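4.2 가정 환경에서의 손가락 패드 비교

실험실 작업대에서 얻은 결과(4.1절)가 일반 가정의 주방에서도 유지되는지 확인하기 위해 동일한 평행 그리퍼에 두 종류의 패드를 번갈아 장착하고 파지 시험을 반복하였다. 비교한 패드는 표면이 매끈한 Nurau와 가로 홈이 있는 Tirel이다. 두 패드의 폭과 두께는 같으며, 손가락의 최대 벌림과 손잡이 레버의 비율도 4.1절의 설정을 그대로 사용하였다. 조작자는 양손에 그리퍼를 하나씩 들고 식탁 위의 물건을 집어 지정된 위치로 옮겼다. 물건의 배치는 시행마다 바꾸었으나 조명은 따로 조정하지 않았고, 창에서 들어오는 자연광도 가리지 않았다.

대상 물체는 모두 21종이며, 변형 여부에 따라 두 군으로 나누었다. 첫째 군은 비닐 포장지, 구겨진 봉지와 같이 얇고 쉽게 변형되는 물체이다. 이 군에서는 손가락이 물체의 가장자리를 물어야 하므로 패드 끝단의 정렬 상태가 결과에 크게 영향을 준다. 그림 5는 투명 포장지의 아래쪽 가장자리를 집어 식탁보 위로 든 상태이다. 이러한 투명 물체는 손목 카메라 영상에서 윤곽이 잘 드러나지 않아, 영상만으로 파지 시점을 판정할 때 판정자 사이의 차이가 가장 컸다.

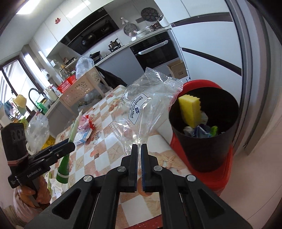
그림 5. 투명 비닐 포장지의 가장자리 파지. 왼쪽은 조작자의 왼손에 들린 두 번째 그리퍼.

변형 물체군에서 Nurau 패드는 접촉 면적이 넓어 포장지가 패드 사이에서 회전하는 경우가 적었다. Tirel 패드는 홈 사이로 얇은 필름이 접혀 들어가는 경우가 있었으며, 이때 그리퍼를 열어도 물체가 바로 떨어지지 않았다. 놓기 동작이 2초 이상 지연된 시행은 파지 여부와 관계없이 실패로 분류하였다. 이 기준은 Hirudell 제어기의 기본 대기 시간에 맞춘 것으로, 대기 시간을 늘리면 두 패드의 차이는 줄어들 것으로 예상된다.

둘째 군은 컵, 병, 뚜껑 등 형태가 유지되는 물체이다. 컵류는 몸통을 감싸지 않고 테두리를 집도록 하였다. 몸통 파지는 손가락의 최대 벌림에 제한을 받지만, 테두리 파지는 컵의 지름과 무관하게 같은 동작을 적용할 수 있다. 반면 접촉부가 좁아 컵이 패드를 축으로 기울기 쉽다. 기울어짐의 방향은 테두리 위의 파지 위치에 따라 달라졌으며, 금속 컵에서 그 영향이 뚜렷하였다.
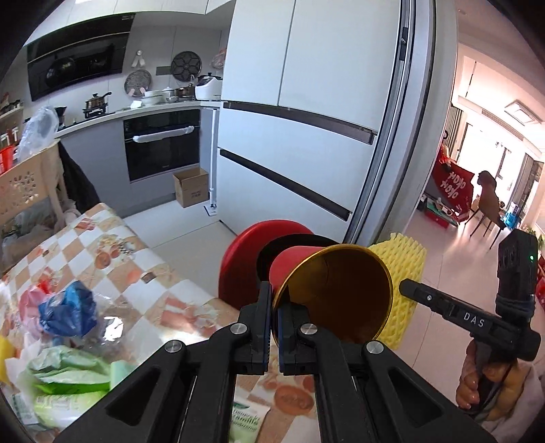
그림 6. 금색 금속 컵의 테두리 파지. 오른쪽은 상단에 카메라 모듈을 세워 장착한 두 번째 그리퍼.

형태가 유지되는 물체군에서는 Tirel 패드의 결과가 더 안정적이었다. 홈이 테두리의 미끄러짐을 줄여, 옮기는 도중 컵의 각도가 변하는 정도가 Nurau 패드보다 작았다. 다만 테두리가 두꺼운 물체에서는 홈의 효과가 거의 나타나지 않았다. 표면이 무른 물체는 두 패드 모두에서 눌린 자국이 남을 수 있어 파지력을 한 단계 낮추어 시험하였고, 이 시행은 패드 간 비교에서 제외하였다.

전체 시행은 278회로, 그중 120회가 변형 물체군에 해당한다. 조작자가 물체에 접근하는 도중 다른 손의 그리퍼와 부딪힌 시행은 횟수에 포함하지 않고 다시 수행하였다. 양손 그리퍼의 간섭은 물체가 식탁 가장자리 가까이에 놓였을 때 주로 발생하였으며, 카메라 모듈의 높이가 한 가지 원인으로 보인다. Kaewkla 거치대를 사용하면 모듈을 더 낮게 장착할 수 있으나, 이 경우 손가락 끝이 화면 아래로 벗어나는 문제가 있어 본 실험에서는 사용하지 않았다.

두 패드의 우열은 물체군에 따라 반대로 나타났으며, 이는 4.1절의 작업대 실험에서 관찰된 경향과 같다. 이후의 시연 수집에서는 변형 물체의 비중이 높은 작업에 Nurau 패드를, 용기류를 주로 다루는 작업에 Tirel 패드를 사용하였다. 한 작업 안에 두 군이 섞여 있는 경우의 처리는 4.3절에서 다룬다.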